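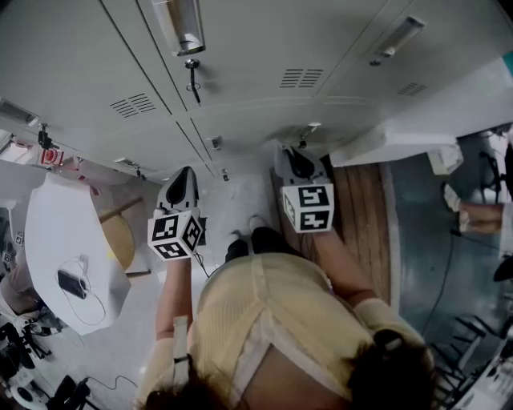
Topic: Liklow council wants to pay for the Falcão temple roof. Good or bad?

Liklow Town Talk > Local Government > Spending

hillroad_reader
Posted 10 August 2001

So I sat through the whole council meeting last night, all of it, and I came home buzzing! The item everybody was waiting for came up near the end. The council is going to vote on giving 470 thousand to the Falcão prayer hall restoration, out of the general fund, with the work going to Vongate. That is the entire roof plus the bell tower.

I think this is wonderful. The hall is the oldest building we have and I have walked past it with buckets in the doorway for years. But a lot of folks in the room were furious, and I would love to hear what people here think. Anyone else there?

saltmarsh
I was there, back row. Furious is a fair word and I was one of them. I love that building too, my parents were married in it. But it belongs to a congregation. They have a membership, they have collections, and four years ago they stood up and told us the roof would be paid for by private gifts. I remember the leaflet! Every cent, it said. Now we are picking up the bill.

hillroad_reader
Ooh, do you still have the leaflet? I never saw one. I do remember the thermometer sign out front, which got to 90 thousand and then stayed there.

saltmarsh
Somewhere in a drawer. I'll look.

pennywhistle7
Hi all, first post in ages, this topic dragged me out of hiding. I sing in the choir that rehearses there (not a member of the congregation, and neither are most of us) and I want to say how much goes on in that hall. The blood drive. The seed swap in November. The school concert, which packs in 300 people with the balcony open. If that isn't a public building in every way that counts, I don't know what is!

bracken
It isn't a public building in the way that counts, which is who holds the deed. If we pay for the roof and they decide to rent it out to somebody else next year, we get nothing back. No seat at the table, no guaranteed use, nothing. I asked about this during public comment and was told it would be "looked at later."

pennywhistle7
OK that's a good point and I didn't know it. Could they sign something? Like so many days a year for town use?

bracken
They could. Other towns do it. It has to be in writing before the vote, though, and I have seen no draft.

old_ferry_lane
Can we talk about Vongate for a minute? I went through the packet (453 pages, I had a long train ride) and there is one quote in it. ONE. Hasus did the library roof, did it beautifully, and they weren't even asked. I have nothing against Vongate. But a job this size with public money should go out for bids, whoever owns the steeple.

saltmarsh
THIS. Thank you for reading it.

hillroad_reader
Wow, hats off for getting through the packet. I'm still in favor, but I agree on the bids. I had assumed that part was done already.

tuba_in_the_attic
The congregation picked Vongate back when it was going to be their own money, so they only needed the one quote. The council has taken over the paperwork as it stood. I don't see a plot in it, just people in a hurry because rain is coming in on the balcony.

old_ferry_lane
Didn't say plot. Said bids.

tuba_in_the_attic
Fair enough. If bids add two months, though, you're into bad weather, and the tower stonework can't be done in frost. It would slip to spring.

bracken
Then put a tarp on it till spring. We have smaller congregations in this town that meet over shops and in living rooms, and they never got a dime for a roof. What do we tell them when they come asking? Yes to one faith means yes to all or it's favoritism.

pennywhistle7
I'd say yes to all if the building was that old and that loved! But I see how it looks.

saltmarsh
Found the leaflet. Wording is "no call will be made on the town." So there you go. I'll bring it to the next meeting.

hillroad_reader
Please do, and read it out! I'm going to write to the council tonight and ask for three things: bids, a written agreement on town use, and the 90 thousand already raised to go in first. I'd still be thrilled to see that roof done. Anyone want to add their name?

pennywhistle7
Me! And I'll ask around at choir.

old_ferry_lane
Put me down for the bids and the 90. Not sure on the rest.

bracken
No from me. I'll be sending my own.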